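So the arm build at the Langat workshop crawls on! I spent all of April fighting with the simulator before letting the real thing touch anything (my first gripper died at 3 in the morning and I'm still sore about it). Nyokabi Mohamedi talked me into modeling the parts first – the blue slab, the panel, the see-through channel – and just running the finger at them over and over. I'm on run 291 now.

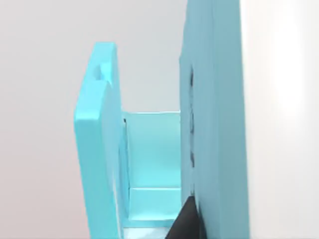 Anyway, the motor mounts are next. I printed one set at home and the holes were too tight, so out comes the drill again – wish me luck!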